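Equipment plan for next year, in one thread. The Plustasthorpe site has asked for a second garment-handling station and I have to put a number against it before the budget closes in September. Posting the working because a few of you asked how we cost this sort of thing.

1/ What we have now: one table, 2 hand-held grippers, one operator per shift. Clothes go from table to basket. The arm comes later. Until then a person holds the grippers and does the work at the speed the hardware allows.

2/ The grippers are the largest line. Pindema quotes them as pairs, left and right, with the mounting plates included but cables charged separately. Check this on your own quote. Our first one left the cables off altogether and the revised total arrived three weeks after sign-off.

3/ Lead time on a pair is 6 weeks. Fingers wear faster than the bodies, so I now order spare fingers with the first delivery and book them as consumables. Finance prefers that to a capital request halfway through the year.

4/ Working hours. I plan on 52 weeks and then take out site closure, calibration and the days when a cable fails. Cable failures are the only item I have underestimated two years running – budget for a full spare set per station.

5/ Garments. The target is 1000 picks per shirt type before we change the stock. Shirts with buttons and collars stay in the plan even though they are slow. If you only budget time for towels, you end up with a system that handles towels.

6/ Furniture is cheap and gets ignored. Table height matters more than table price. Buy one with a cable hole in the top, and buy the same model twice. We spent a good part of last year correcting for a 2 cm difference between tables.

7/ Baskets: buy plastic, rigid, with perforated sides. Soft ones change shape under the gripper and you can't compare one week with the next. Order the lot in one go, as suppliers change the mould without telling anyone.

8/ Floor space. Allow for stands, cases and cable runs as well as the table. Hazard tape goes in the same order. It costs almost nothing and the safety inspection will ask for it.

9/ Arms. Bassi and Ender have both quoted. Bassi is dearer to buy and includes the service contract. Ender is cheaper, with service charged per visit. Over three years the gap is small enough that I would decide on delivery date and spares stock.

10/ What I have not costed: retraining operators if the finger shape changes, and insurance for a second station. Both go in as a contingency line until I have real quotes.

11/ Current station, plaid shirt, basket on the left. The second one will be a copy of it.

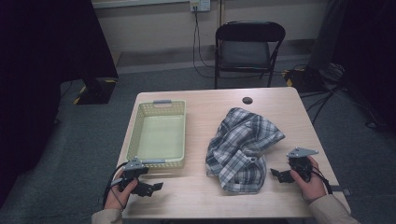

Plustasthorpe Makers replied: Would you still buy the grippers as pairs for station two? We wear out the right-hand one far sooner and Pindema did sell us a single last year, though at a worse unit price.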